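Usamos cookies propias y de terceros para mejorar tu experiencia. Si sigues navegando, aceptamos que las aceptas. Aceptar | Configurar

En defensa de la bandeja

Llevo años discutiendo con mi cuñado Teodoro por una bandeja. Teodoro Ocampo sostiene que en una casa de dos habitaciones, con la cocina a cuatro pasos de la mesa, la bandeja es un trasto de abuela, una cosa que ocupa sitio detrás del microondas y que solo sale cuando alguien tiene fiebre. Yo sostengo que es el mejor invento doméstico después del grifo. El jueves volvimos a tener la bronca, delante de los postres, y me quedé con tantas cosas por decir que las voy a soltar aquí, donde él no me puede interrumpir.

Empiezo por lo obvio. Poner la mesa sin bandeja es hacer viajes. Vas con los platos, vuelves, vas con los vasos (metiendo los dedos dentro, no me digáis que no), vuelves, te acuerdas de las cucharas, vuelves otra vez, y cuando por fin te sientas falta la sal. Con bandeja haces un viaje, dos si hay sopa. Y al recoger, ni os cuento. Mi madre ponía una en el centro de la mesa en cuanto terminábamos el segundo y allí iba cayendo todo, y no había niño que se librara porque dejar tu vaso en la bandeja no costaba ni levantarse.

Teodoro dice que él apila. Claro que apila. Apila los platos con los restos dentro, de manera que luego hay que fregarlos también por debajo, y encima de la torre pone un vaso, y cruza el pasillo con cara de equilibrista. En Navidad perdimos así la ensaladera de mi tía y todavía se habla del tema.

Luego está la cuestión de qué bandeja, y aquí me voy a poner pesada. Las bonitas no sirven. Me regalaron una de Luden, preciosa, con dos asas doradas y el fondo de espejo, y se veía cada gota, cada huella, cada miga. La usé un mes. Ahora tiene encima las velas y el correo sin abrir. También piqué con una de la marca Jovbridge que prometía ser antideslizante y que era antideslizante de verdad, tanto que al coger el vaso se te venía la bandeja detrás. Entre una y otra me habré gastado lo que cuesta una cena decente.

A mí dadme plástico. Plástico de comedor escolar, de un color que se vea, con un buen reborde para que el café derramado se quede ahí dentro y no en la alfombra. Que se pueda meter debajo del grifo sin contemplaciones y que si se cae haga mucho ruido y nada más. El reborde me parece innegociable, por cierto: una bandeja sin reborde es una tabla con pretensiones.

Mi vecina Ulla Vainio, que vino de Finlandia hace una barbaridad de años y que cena a las seis y media, tiene una para cada miembro de la familia, cada una de un color, y comen directamente encima. El plato, el vaso, el pan, todo dentro de su rectángulo. La primera vez me pareció un poco triste, lo confieso – como de avión – pero luego vi que al acabar cada uno cogía lo suyo y se lo llevaba al fregadero sin que nadie diera una voz, y me fui a casa pensativa. Sus hijos tienen trece y quince años. Los míos a esa edad dejaban los vasos criando vida debajo de la cama.
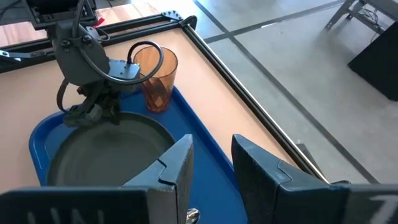

Y digo lo del plato y el vaso porque otra de las ventajas es que la bandeja te obliga a decidir. Si no cabe, no lo necesitas. Yo antes sacaba a la mesa el salvamanteles, el otro salvamanteles, la aceitera grande, la aceitera pequeña, un frutero que no pedía nadie. Ahora saco un plato hondo o uno llano, nunca los dos, y un vaso de los de plástico con relieve, que se agarran bien con las manos mojadas y que sobreviven a cualquier visita. ¿Que el cristal es más elegante? Pues sí, y en los cumpleaños lo saco. Un martes cualquiera, con lentejas, no le veo la necesidad.

Me queda lo del sitio, que es el argumento estrella de Teodoro. Que no hay dónde guardarla. A ver, una bandeja se guarda de canto, entre la nevera y la pared, en esa rendija donde ahora mismo tienes bolsas del supermercado. Lo he comprobado en su propia cocina, metí la mano y saqué bolsas, un calendario viejo y la tapa de una olla que llevaban buscando desde marzo. La bandeja cabía de sobra, que la había llevado yo bajo el abrigo para hacer la prueba.

Se la dejé puesta. Me ha escrito mi hermana que la están usando para los tiestos.

Suscríbete a nuestro boletín y recibe cada semana los nuevos artículos en tu correo. Puedes darte de baja cuando quieras.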